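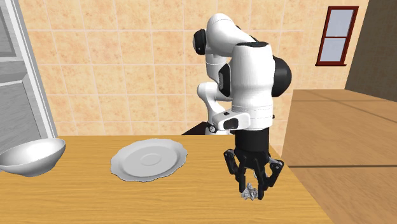 Spent the past two weeks on why Jornatus, our grasp planner, kept aborting on irregular objects in simulation. Same pattern each time: the arm reaches the pre-grasp pose without trouble, then the final approach is rejected as in collision. The kitchen layout is the one I used for most of the debugging. Bowl and scalloped plate off to the left, both well clear of the hand, and a crumpled wad directly under the open fingers. The planner insisted the wad was already being touched. Thread.

2/ Setup for anyone new. Clirnport is our replay tool. It takes a logged attempt, restores the simulator state at any tick, and reruns the planner from there with whatever config you give it. Everything below was done by replay. No new data was collected until the very end.

3/ The log set was 1094 attempts on irregular objects. 635 of them ended in an abort between pre-grasp and contact. The abort code was the same for all of them: START_STATE_INVALID. So the planner was rejecting the pose it had picked for itself one step earlier.

4/ First suspicion was joint limits. Near pre-grasp the wrist gets fairly close to one of its limits on this arm when it reaches straight down over a table. Widened the soft limit in config, replayed, same aborts. Put the limit back.

5/ Second suspicion was the table. A downward grasp on a low object puts the fingertips close to the tabletop, and a padded table box will catch them. I replayed with table collision switched off. A few attempts went through. The rest did not move at all.

6/ At that point I should have dumped the contact pairs. I went and read the trajectory smoother for a day instead. There is nothing wrong with the trajectory smoother.

7/ Contact pairs, once dumped: left fingertip vs. object, right fingertip vs. object, penetration of several millimeters on each side. In the viewer there was a clear gap on both sides. When the viewer and the collision checker disagree, they are usually not looking at the same geometry.

8/ They weren't. The viewer draws the visual mesh. The checker uses the collision mesh, and for anything flagged "irregular" our asset pipeline was building the collision mesh as a single convex hull. A crumpled surface has a lot of folds. A hull ignores every one of them and stretches a skin over the outermost points.

9/ For a mug or a box a hull is a fair stand-in. For a wad with a couple of folds sticking out sideways it produces a much fatter object than the one on screen. The grasp sampler works on the visual mesh, finds a nice pinch between two dents, and hands it to a checker that has no dents.

10/ So two modules, two shapes, one object. Each of them was correct about its own shape. I have seen this bug at every place I've worked and still took nine days to find it.

11/ Ajith Kamath pointed out that the pipeline does have a convex decomposition step, and that it should have split the mesh into smaller pieces. It does run. It then hits a volume threshold and falls back to a single hull if the object is small. The threshold was tuned on furniture.

12/ The fallback printed a warning at debug level. Default log level is info. The warning has now been promoted, and the asset build fails if a fallback happens on anything tagged graspable. Five assets failed at once on the first build. Good.

13/ Fix one: scale the decomposition threshold by the bounding box of the object. One line of code, plus a long afternoon rebuilding assets.

14/ Fix two: the sampler now reads the collision mesh for its clearance test and the visual mesh only for surface normals. If the two shapes drift apart again, the sampler will throw away the grasp before the planner ever sees it. You lose some valid grasps that way. I would take that over a planner that argues with itself.

15/ Replayed the same 1094 attempts with both fixes. Aborts went from 635 to 122. Pre-grasp poses were resampled where needed, otherwise same seeds, same start states, same planner build.

16/ Then the 122. These are a different failure and I had been lumping them in. The start state is valid, the goal is valid, and the straight-line approach between them is blocked partway down.

17/ The culprit is finger shape. Our fingers are articulated, and when the hand is open a finger bows outward before it comes back in toward the tip. The widest point of the open hand sits above the fingertips. Over a lone object this doesn't matter. Next to a tall rim it does.

18/ The straight-line approach was checked with the hand held fully open the whole way down. Nothing in the task calls for that. Half open is enough for most small objects, and the knuckles tuck in by a useful amount.

19/ Jornatus now treats hand opening as one more planning variable over the approach segment, bounded below by object width plus a margin. Planning time went up on the cluttered layouts. On layouts like the one at the top of the thread, where the dishes are nowhere near the hand, it finds the same path as before and returns early.

20/ A note on the margin. It was a constant. It is now a config value with a unit in its name, after Umesh Chaturvedi spent a morning setting it in centimeters on a system that reads meters. The resulting hand opening was larger than the hand.

21/ Control side, since several people asked last time. The planner outputs waypoints, the tracking controller interpolates, and the arm is commanded in joint space. Gripper commands go through a separate channel with its own rate. If you plan the hand opening along the path, those two channels have to agree on time.

22/ Ours did not. Gripper targets were stamped on receipt, arm targets on send. In simulation the offset is one tick and harmless. I don't intend to find out what it is on hardware. Both are stamped on send now, and the controller refuses a pair whose stamps differ by more than 30 ms.

23/ That refusal is deliberately noisy. It stops the approach, holds position and writes the two stamps to the log. A silent clamp would have been easier to merge and much harder to debug in September, when the next large batch of runs is planned.

24/ Perception is not in this loop yet. Object poses come straight from the simulator. I want the planner to be boring on ground truth before I feed it a noisy pose and a partial mesh. A reconstructed mesh of a crumpled thing will have its folds in the wrong places, and the sampler loves folds.

25/ Whitlock, our test harness, gained three checks out of this. Compare the volume of visual and collision meshes and fail above a ratio. Assert that every sampled pre-grasp passes the planner's own validity check. Assert that arm and gripper stamps come from the same clock.

26/ The second one would have caught the whole thing on day one. It is four lines long. It now runs on every commit and takes less time than the linter.

27/ A question by DM: why not check against the visual mesh directly and skip the hulls? Speed, mostly. The checker is called thousands of times per plan, and convex pairs are cheap. The other reason is contact behavior. Once the fingers close, raw triangle contacts on a folded surface chatter badly and the object walks out of the grasp.

28/ Another one: does decomposition into more pieces always help? No. Past a certain count the pieces start to disagree at their seams, and a fingertip can catch on an edge that isn't part of the visual surface. I settled on a cap per asset and looked at the worst few by eye. There is probably a better way to choose the cap. I haven't looked for one.

29/ Viewer change, small but overdue: Clirnport now draws the collision mesh as a wireframe over the visual one, on by default. It is ugly – you get used to it. There is a hotkey to hide it for people making slides.

30/ Still open. The planner picks top-down grasps far more often than it should, even when a side grasp has more clearance. I think the cost term for wrist travel is drowning out the clearance term. Zidia, the cost logging branch, prints each term separately per candidate and should settle it.

31/ Changelog is tagged March 8, 2026. If you run your own assets through the pipeline, rebuild them. Old collision meshes load without complaint and you will get the old behavior. A version check on the asset header is next on my list.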